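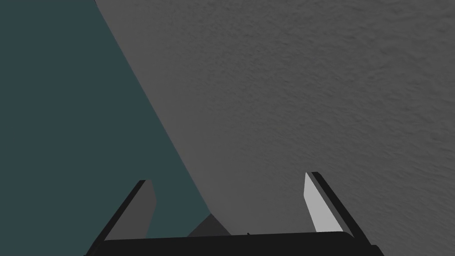
Two-finger gripper, simulator view.

5/9/18
Posted by the list moderator, training and placement list

I read the message below twice before answering, and I still have my doubts about the Wodotwood certificate. I'll put the part I'm replying to here so people don't have to dig for it.

> Good news for everyone on the list. Wodotwood has agreed to
> recognize the new operator certificate, and Juvel is expected to
> follow. The course runs 200 hours, split between the classroom and
> the shop floor, and graduates will be first in line for interviews.
> Gulano is supplying the course materials. We think this could
> reach 1000 workers across the region once it gets going. Please
> pass it on to anyone who is looking for a way into manufacturing.

First, "recognize." I have been placing people in plants long enough to be wary of that word. Does a person with the certificate start at a higher rate than a person without it? Does it count toward the probation period? If the answer to both is no, then Wodotwood has agreed to look at a piece of paper, and they'd look at it anyway. I'd like to see the wording they signed, if they signed anything.

"Expected to follow" is worse. Expected by whom? When I last asked Juvel's hiring office about outside certificates, in December, they told me they train their own people on their own lines and weren't looking to change. Maybe they've changed their minds since. Then let them say so on this list.

The 200 hours bother me too. Somebody with a job and kids can't easily give up that much time, and the message doesn't say whether any of it is paid, or whether it's offered in the evening. The course Kongkaew used to run was a lot shorter and met after second shift. It had plenty wrong with it (the math section was a mess, and the forklift was usually in the shop), but people finished it.

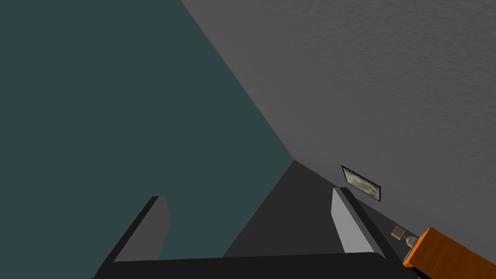

My other question is how much of the shop floor part takes place on a shop floor. Gulano's outline has 2 units marked "practical," and when I read the small print both can be completed on a computer. I'm not against simulators. They're cheap, and you can't hurt yourself on one. But that's a first step. It won't teach anyone what a jam sounds like, or how to lock out a machine with a supervisor standing there wanting it back up. Employers know the difference, and they will ask.

As for 1000 workers, I couldn't find where that number comes from. Is it openings, or seats, or just everybody who might be interested? Those are very different things. I've seen people quit steady work to take a course because a flyer had a big number on it, and I don't want to be the one who forwarded the flyer.

So I haven't passed this on to my own people yet. If whoever wrote the original can post the agreement with Wodotwood, the class schedule, and the cost to the student after any grant money, I'll read all of it and send it around if it holds up. If anyone here has been hired off a certificate like this one, at any plant, please write in and tell us what it did for your pay.

Please trim your quotes when you reply. The digest is getting long again.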